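Gear notes: the Nuvgate hand gripper

I finally got my hands on the Nuvgate kit after months of hearing people at the Komach meetup go on about it, and I've had it for 2 weeks now, so here goes. It's the hand-held kind - you hold it, squeeze, and the fingers do the grabbing while the camera records the whole thing for your robot to learn from later. The kit costs $300, with one set of foam pads on the fingers and a spare set in the bag.

Putting it together took me an evening. The instructions are fine if you already know which way a linkage goes (I didn't, so I built one side backward and had to start over). Once it's together it feels solid, and the squeeze is nice and light, even for my small hands.

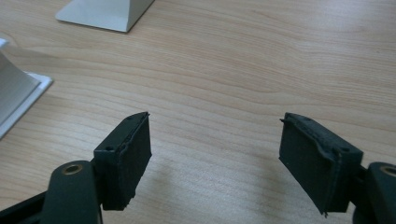 My one real gripe is the foam. It grips beautifully, but the edges fray, and I'd happily pay more for something tougher. Fastinex sells a rubber pad that's supposed to fit, so I've ordered a pair and will report back in February. I've also recorded 138 short clips so far, mostly picking things up off my table and putting them down again, and the Boateng software loaded every one of them without a fuss. Big relief, after the trouble I had with my last setup!

If you want to try mine before you buy, bring a laptop to the next meetup and grab me at the break.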